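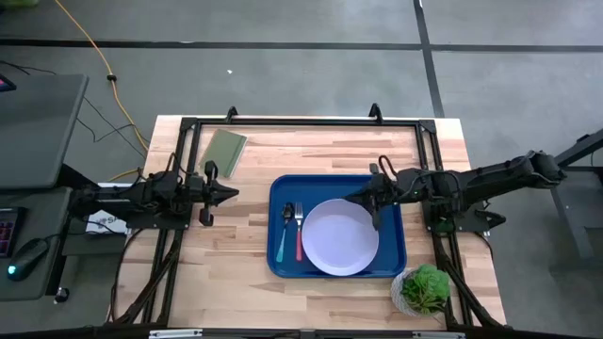
Table 2, tray setting: plate, fork, spoon

Pinside Tableware and Table Check
Form 2143, September round
Location: Ekwueme Street, butcher-block table
Marks used: OK / WATCH / FIX / N/A

Same form as last time, with my comments under each line. I know the comments box is meant for one sentence. I've never managed it and I'm not starting now! If you only want the results, read the capital letters and skip the rest.

TABLE

1. Top is sound, no splinters or open joints
OK
I went over it with my bare palm first and then with an old nylon stocking pulled over my hand, which is still the best splinter detector I know. It snagged once, near a corner, on what was really just a raised bit of grain. Two swipes with fine paper and it was gone. The joints between the strips all feel flush. I do love this top, all those creams and tans and the pinkish brown ones, and I'd hate to see it go the way of the old one.

2. Finish in good shape
WATCH
Getting thirsty. I dripped a little water on it and the drops flattened out faster than I'd like (in July they stood up like beads). It needs a coat of the Grikex board oil before the weather turns and the heat comes on. We have one 500 ml bottle left in the cupboard and that'll do this table with plenty to spare. Please wipe the extra off this time. Last spring everybody's sleeves smelled like oil for a week.

3. Table stands level and doesn't rock
OK
Leaned on every corner. Solid.

4. Floor underneath clean, nothing to slip on
OK
Smooth floor, so any drip is a skating rink. I wiped up a small wet spot by one of the legs before I signed this off. I'm calling it OK and not WATCH because it was mine, from the water test. Oops.

5. Edges and undersides
OK
Old gum: none. I check every time and one day I'm going to find some.

TRAY

6. Rim and corners free of cracks
OK
I ran a thumbnail all the way along the rim, inside and outside, then pressed down on each of the rounded corners. No clicking, no white stress lines. These blue trays have held up better than the Celtov ones we had before, which always went at the corners first. I still have one of those out in the garage holding paint lids.

7. Tray sits flat, doesn't spin or slide
WATCH
It sits flat enough with weight in it, but empty it has a tiny bit of spin if you flick one end. The slight bow in the bottom was there last round too and I don't think it's any worse. Where it matters is carrying: if you set it down with the plate all the way over to one side, the light end can lift a hair when you pull your hand back. Put it down with both hands and you'll never notice. I'd like to see us look at non-slip liners again, though I know what everyone thought of the beige ones.

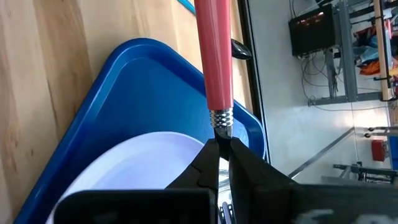 8. Tray surface clean, no film
FIX (fixed same day)
There was a slight greasy feel on the floor of it, right where it curves up to the rim. You can't always see that kind of film on a shiny surface, so please use your fingers. I washed it in hot water with regular dish soap, rinsed it twice, and stood it on end to dry. Good as new! My guess is it's been getting a quick wipe with a damp cloth between uses, and a quick wipe just pushes everything into the curve. Use a soft brush along the inside of the rim. A toothbrush is fine, as long as it's one that lives at the sink and has given up its other career.

PLATE

9. Rim smooth, no chips
OK
Did it the slow way, eyes shut, one fingertip around the edge and then back the other direction. Chips on a pale plate are really hard to spot and really easy to feel. Nothing. I do the underside too, where it rubs on the one below it in the stack, and that was fine.

10. No cracks, no crazing, no gray marks
OK
I tilted it under the window because the ceiling light makes everything look perfect. There were a couple of faint scuffs in the middle from forks. They came off with baking soda and a wet cloth, so they were only metal marks and not real scratches. (Side note: is the plate white or lavender? I've put white on the form for years and now I've been told it's lavender, and depending on where I stand I agree with both. I left the color box blank.)

FORK AND SPOON

11. Tines straight, tips not burred
OK
Look down the length of it like you're checking a board for warp. All the tines line up. I drag the tips very lightly across a cotton dish towel and if it catches a thread, that's a burr. No catches.

12. Handles tight, no gap where handle meets metal
WATCH (fork)
OK (spoon)
This is the line I'd ask everybody to take seriously. Colored handles are cheerful and I'm all for them, red for the fork and teal for the spoon so you can grab the right one without thinking, but the join is where they fail. Hold the handle in one hand and the metal in the other and try to twist. Gently, please, we're inspecting and not arm wrestling. The spoon doesn't budge. The fork has the smallest bit of give. It hasn't opened up enough to get a fingernail in, so it stays in use for now, but I want it looked at again next month and pulled if it's any looser. Water gets in there, then food gets in there, and no amount of scrubbing will get it back out.

And please, no soaking overnight! A short wash and a dry towel. I put a note over the sink about this and someone has drawn a very nice duck on it, which I'm leaving up.
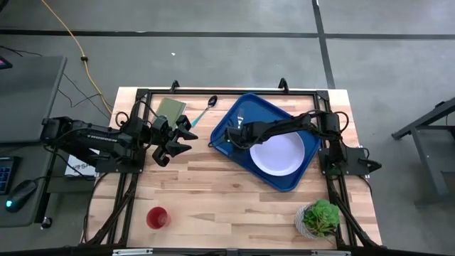
13. Setting goes back together properly
WATCH
I always finish by watching how things get put back, and it's the spoon that wanders. It belongs in the tray with the fork, handles toward whoever's sitting down. A spoon that's been lying on bare wood goes to the sink before it goes near anybody's soup, however clean the table looks. I'm not going to fight over which side of the plate it goes on. I was raised one way, half of you were raised the other way, and the form only says "in the tray."

Same goes for books and notebooks. I don't mind them on the table, but they should be clear of the place you're eating from. Paper covers soak up a spill and then sit there quietly leaving a ring in the wood. I had to sand one out two winters ago and I could still point to the spot.

14. Spares on hand
N/A
The spares box is over at the other building until the shelves are finished, so I couldn't check it. Leaving this one open. If it turns up before I get there, please don't unpack it straight into the drawer, because new pieces need a wash and a twist test first, same as everything else.

RESULT
Passed with comments. Nothing pulled from use.

TO DO BEFORE NEXT ROUND
Oil the table top, evening is best so it can sit overnight with nothing on it
Twist test on the fork again
Brush for the inside of the tray rim, to be kept at the sink
Ask about liners (not beige)
Spares box, line 14

COMMENTS FROM THE BOARD BY THE SINK

"Can the fork go in the dishwasher?"
I'd say no until it's been rechecked. The spoon can, top rack, but if you're washing one by hand you may as well do both.

"How long do we keep off the table after oiling?"
Overnight, then wipe it again with a dry cloth in the morning. If your hand comes up shiny, wipe it some more and give it until lunch.

"Does line 7 mean we should stop using the tray?"
Nope, keep using it. Two hands, heavy things toward the middle, and tell me if the bow gets worse. I'd sooner hear it three times from three people than not hear it.

"The plate is lavender."
Noted.

Next check: October, same form. I'll bring the stocking.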